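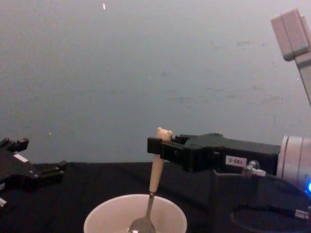
Issue 80, page 11

Adora kitchen notes: spoons and dark cloths

The black cloths are on the tables in the Josville tea room through June. They wrinkle easily — smooth them by hand before setting anything down. 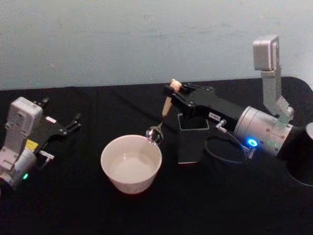

By the Adora newsletter desk

Stand a spoon in the cup or bowl you are using and leave the cloth clear. Milk and sugar marks show up fast on black.

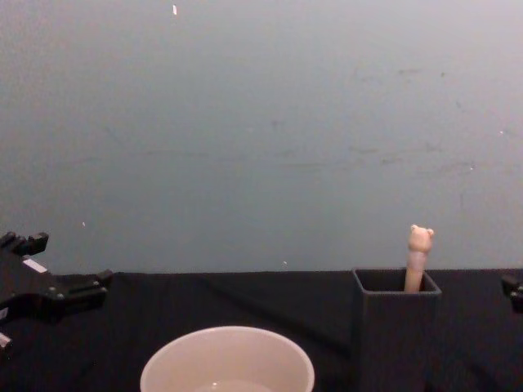 Undov writes that a saucer works just as well, and that tall spoons tip the lighter cups over.

We have saucers in the cupboard for anyone who prefers them.
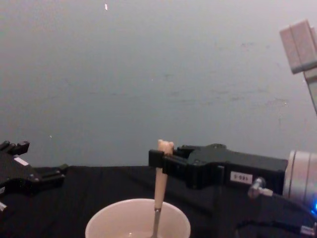

Spoons with wooden handles should be washed by hand and dried standing up. Spare cloths are in room 770.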